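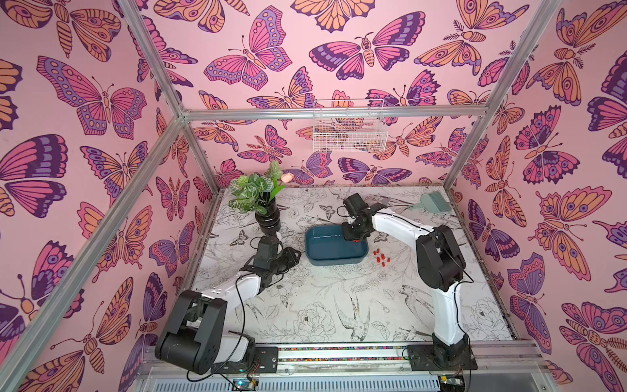

4.2 粘贴墙纸

本节适用于 Resholm 系列无纺布墙纸和 Toveck 粉状墙纸胶。开始之前，请确认墙面已按 4.1 节完成找平和打底，并且底漆已干透。

1. 核对每卷标签上的批号。批号不同的墙纸可能有色差，不要用在同一面墙上。
2. 调胶。向桶中倒入 5 升冷水，一边搅拌一边缓慢加入一袋胶粉，静置 20 分钟后再搅拌一次，直到没有结块。
3. 在墙上画一条垂直线作为第一幅的基准。不要以墙角或门框为准，墙角往往不直。
4. 裁纸。长度按墙高计算，上下各留 5 厘米余量。大花型墙纸须先对花，再裁下一幅。
5. 用滚筒把胶直接涂在墙上，涂胶宽度略大于纸幅。
6. 从上往下贴，用刮板由中间向两侧赶出气泡。接缝处对齐，不要重叠。
7. 阴角处将纸裁开，转过墙角约 1 厘米，下一幅从新的垂直线开始。
8. 用钢尺压住上下边缘，裁去余量。刀片钝了要及时更换。

注意：溢到纸面的胶液应立即用湿海绵轻轻吸除，不要来回擦拭。

注意：施工期间及之后一天内关闭门窗和暖气，避免接缝因干燥过快而开裂。

小心：在开关和插座周围作业前，必须切断该回路电源。湿墙纸和胶液都能导电。

用量：一袋胶粉适用于 20 平方米墙面。吸水性强的墙面用量会增加，请先涂一层 Clistetero 封闭底漆。

剩余的胶液加盖可保存两天。挂件和搁架的安装见 4.3 节，须待墙纸完全干透后进行。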